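# Setting up and keeping a homework corner

These notes cover the fixed parts of a shared study space: table, light, supplies, books and paper. They apply equally to a spare end of the kitchen table and to a room at a youth club. Marisol Calloway and Jonas Moser maintain the list, and it was last revised 01/04/2022.

## Table and chair height

Measure the child before measuring the furniture. Have the child sit with feet flat and thighs level, then take the distance from the floor to the bent elbow. The table surface should be at that height or slightly above it.

- If the table is too high, raise the seat with a firm cushion and put a footrest under the feet. A shallow wooden crate, upside down, works well.
- If the table is too low, fit risers under all four legs. Do not stack books under them.
- The angle at hip and knee should be close to 90 degrees. Small departures do not matter.
- A seat pad that slides is worse than no pad. Cut a piece of rubber shelf liner to the size of the pad and lay it underneath.

Children of different ages can share a standard dining table 29 inches high if the seats are adjusted and the table is left alone. Mark each cushion on the underside with the name of the user.

## Light

Place the lamp on the side opposite the writing hand. For a right-handed child the lamp goes on the left. With two children at one table, one right-handed and one left-handed, put the left-hander at the left end, so their elbows do not meet, and give each a lamp.

The shade should sit low enough that the bulb cannot be seen from the chair. A ceiling light should stay on as well. One bright lamp in a dark room tires the eyes quickly.

Clean lamp shades and bulbs once a month with the power off and the bulb cool. Use a dry cloth. Dust on the bulb dims it more than most people expect.

## Pencils and sharpeners

Buy pencils by the gross if several families can split the box. Unpainted ones are cheaper and take a written name better.

A sharpener that chews the wood usually has a dull blade. On small metal sharpeners the blade is held by one screw and can be replaced. On crank sharpeners, empty the tray before it is full, then run a plain graphite pencil through to clear wax left by colored pencils. Keep a separate sharpener for colored pencils and label it.

Erasers harden with age. Rub the surface lightly on fine sandpaper to expose fresh material. If the eraser still smears, throw it out.

Glue sticks dry out when the cap is loose. Wind the stick fully down, wipe the rim and press the cap until it clicks. A stick that has dried at the tip can be trimmed with a table knife.

## Supply bins

Use shallow open trays for things taken every day and lidded boxes for the rest. Deep bins collect broken crayons at the bottom and are rarely emptied.

Label the tray and also the place on the shelf where the tray belongs. For children who do not yet read, draw the contents on the label. Cover labels with clear packing tape, run 2 inches past each edge, and press it down with the back of a spoon.
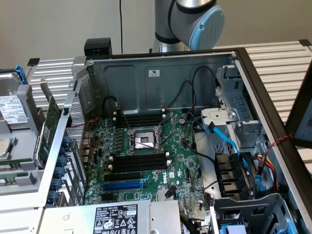
**How often should the supply trays be sorted?**

Once a month during the school year, and once more in July before the new supplies are bought. Test markers on scrap paper as part of the sort and discard the dry ones the same day.

## Book repair

Most damage to borrowed and donated books falls into a few types. Repair it early. A loose page takes a few minutes, a loose section takes an evening.

**Loose page.** Brush a thin line of white PVA glue along the inner edge of the page, no wider than a pencil line. Set the page in place, slip waxed paper on both sides, close the book and weight it overnight.

**Torn page.** Use mending tissue or archival repair tape. Ordinary clear tape yellows and leaves a residue that will not come out. Align the tear first, then apply the tape from the inside of the page toward the edge.

**Loose spine.** Coat a knitting needle with PVA and run it into the gap between the spine and the text block. Withdraw it with a turn of the wrist. Close the book, wipe off the excess and hold it with two wide rubber bands until dry.

**Damp pages.** Stand the book on end with the covers open and put a fan across from it, not pointed at it. Interleave paper towels every 20 pages or so and change them as they take up water. Aim for a room temperature of 68 degrees. Do not use a hair dryer — the pages will cockle.

**Crayon on covers.** On coated covers, use a dry white eraser first, then a barely damp cloth. On cloth covers, leave it alone.

**Smell.** Put the book in a lidded box with an open dish of baking soda. The soda must not touch the book. Allow a week, then check.

Vinzenz Frei keeps the repair kit in a single shoebox: PVA, a small flat brush, waxed paper, tissue, bands, and the knitting needle. The brush must be washed before the glue sets. Warm water is enough.

## Paper and worksheets

Store paper flat and wrapped until it is needed. Paper left open in a damp room curls and jams the printer. If a ream has curled, turn it over in the tray before giving up on it.

Keep one-sided misprints for arithmetic. Cut them in half and clamp them with a bulldog clip. Remove staples first.

For worksheets used repeatedly, put one copy in a clear sleeve and write on the sleeve with a dry-erase marker. Wipe it the same day. Marks left over a weekend may need a drop of rubbing alcohol on a cloth. Test a corner, as cheap sleeves turn cloudy.

## Noise

Felt pads under chair legs help on hard floors. Use the nail-in type if the legs are wood, since the adhesive type shifts and picks up grit. Check them when sweeping.

A bookcase placed with its back to the noisy side of the room and filled right along takes the edge off voices. It must be fixed to the wall or, if free-standing, kept low and loaded heaviest at the bottom.

## End of the session

1. Capped markers and glue back in trays.
2. Borrowed books to the return shelf, damaged ones to the repair box with a slip marking the page.
3. Table wiped with a damp cloth, then a dry one.
4. Lamps off at the switch.
5. Scrap paper restocked for the next day.

Slips for the repair box are in the top drawer, next to the spare labels.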